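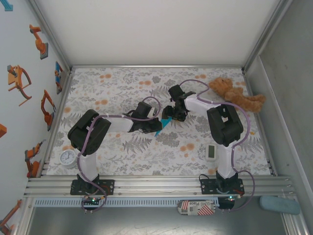
Can a person build a working pair of robot arms at home without an engineering degree?
You can, if you're OK with going slowly, reading the forums, and taking the shoulder apart more than once.

FOR IMMEDIATE RELEASE
7/20/26

Clurncombe Shared Workshop opens up its two-arm tabletop build, and you're invited to copy it

Hi from Clurncombe! I'm the member who has been hogging the back bench since May, and I get to write our press release this time, so please forgive the lack of fancy language. We're putting the full plans for Pultus online, free, for anyone who wants to build one in a spare room, a garage or a shop like ours.

Pultus is a pair of small robot arms that sit side by side on one aluminum rail and share a tabletop. The links are white plastic, the joints are black servo housings, and each arm has its own little circuit board down on the front of the rail where you can get at it with a screwdriver (my first layout had the boards tucked behind, and I said some words every time a plug came out). I wanted two arms because one arm gets boring fast! With one you can pick something up. With two you can hold a thing still and fuss with it, or pass it across, and that's when people walking by the bench stop and pull up a stool.

The download has 126 printed parts for the pair, screws not included, and a wiring guide that I've rewritten so many times I could recite it. We've also put in the drawings for the table enclosure: metal profiles at the edges, plain back wall, and room on the side wall for stickers. Ours has orange robot arms all over it. You'll want your own.
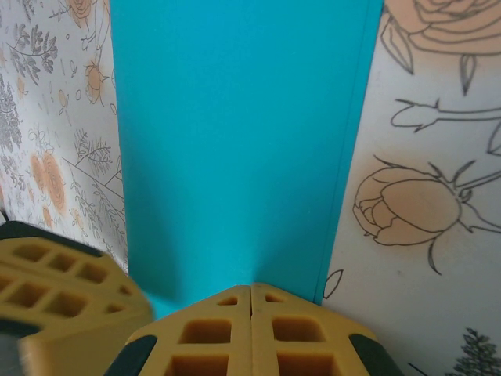 Page last changed: 7:40 p.m., parts list corrected, Yeoh finger files added

The fingers deserve their own paragraph. We call this set the Yeoh fingers, and they're the mustard-yellow ones with pockets molded into the faces and dark gray pads along the slanted outer edges. I like the pointed tips a lot for flat stuff, like a sheet or the side of a box, which used to drive me up the wall. The black grippers are in the download too, so print whichever you like, or both, and tell us how they hold up. I still go back and forth on pad thickness and would love to hear from anybody who has a strong opinion.

You don't need special objects to practice on, either. My bench is full of ordinary things: a teddy bear, a little white gadget with a display, colored sheets, all on top of a fern and flower print I happen to think is pretty. Soft toys are harder than they look, so start with something stiff and save the bear for a day when you're in a good mood.

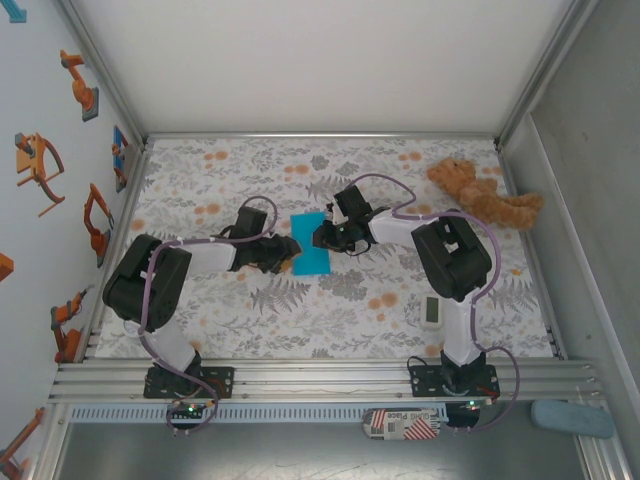

Pultus at the Clurncombe bench, left and right arms at the blue sheet.

Now the practical stuff. We're running a build course at the workshop with nine places, and it meets for three evenings. The fee is $144 per person, which covers filament, use of the printers and a Grilten starter board to take home. (Grilten is the name of our homemade controller kit. The board files are in the download as well, so you can skip the course and order your own.) Servos are extra, and the list of the ones we've tried is on the plans page. Bring a laptop, and bring snacks to share if you can!

Beginners are very welcome. I had never soldered anything before this project and my first joints looked like chewed gum. If you can follow a recipe and don't mind redoing a step, you'll be fine, and there's usually another member at the next bench who will lend you the good pliers.

Reporters, bloggers and school clubs are welcome to come by during open hours and try driving the arms themselves. Please email ahead so I can clear the bench. Plans, sign-up form and the open hours are all on the Pultus page of the Clurncombe Shared Workshop site.

About Clurncombe Shared Workshop
We're a member-run shop with printers, a wood room, an electronics bench and a kettle. Day passes are available at the front desk.

Press contact: Pultus project desk, Clurncombe Shared Workshop

###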